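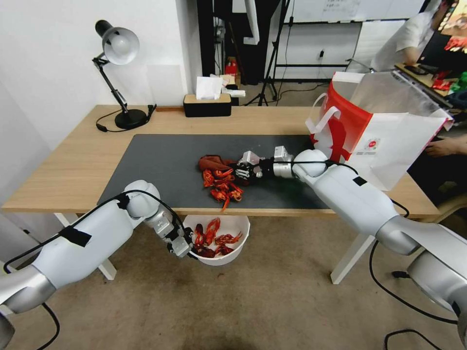

4.2 Naming reds and near-reds

The naming task was run with 53 adult speakers in two towns, Clunda and Geum. Each speaker saw painted chips one at a time under the same lamp and gave the first color word that came to mind. There was no time limit, but most answers came quickly. Speakers who asked whether they could use two words were told to use as many as they liked. All sessions were held before noon, when the light in both rooms was steadiest.

Agreement was high for the middle of the red range and dropped toward both ends. Chips on the yellow side were called "orange," "red-orange" or, among older speakers in Geum, "brick." Chips on the dark side caused more trouble. "Brown" and "dark red" were used for the same chip by people from the same household, and several speakers changed their answer when the chip came up again. Jang and Shim report a similar split for printed cards, although their set had fewer dark samples than ours.

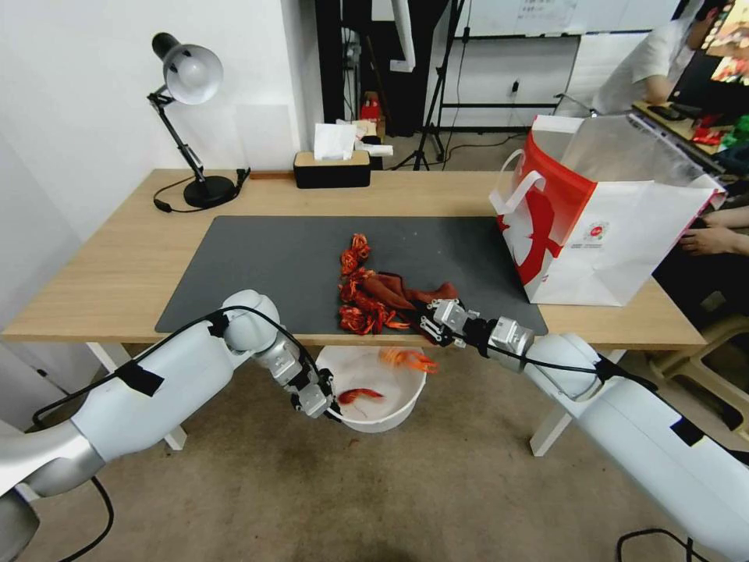 Figure 2. Red, orange and dark reddish-brown crayfish, with a white plastic bucket on the floor.

We then asked whether the word changes when the color belongs to a thing and not to a chip. It often does. Food, soil and hair all pull speakers toward words they would not pick for paint. A speaker who called a chip "orange" would call the same shade "red" when asked about hair, and would defend the choice - sometimes at length. Kwon has argued that such cases should be left out of color naming studies. We kept them in, coded apart from the chip answers, and the full list of 210 distinct terms is given in the appendix.

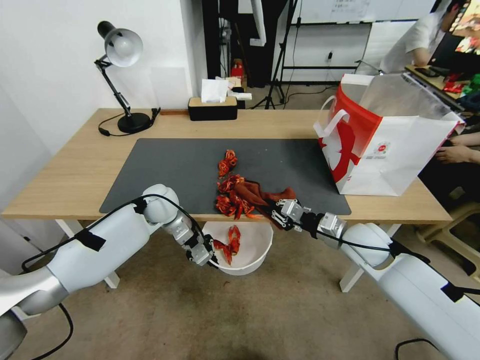

Age had a clear effect and town had a weak one. Speakers over sixty used more compound terms and more names taken from building materials. Younger speakers leaned on "light" and "dark" with a basic term. Fabric words such as "rust" and "wine" turned up in both groups, mostly among people who sewed or had worked in a shop.

The answers were coded by Myung and by the second author, working apart. They disagreed on 14 items, nearly all of them spelling variants, and these were settled by going back to the recordings. Section 4.3 applies the same coding to yellows.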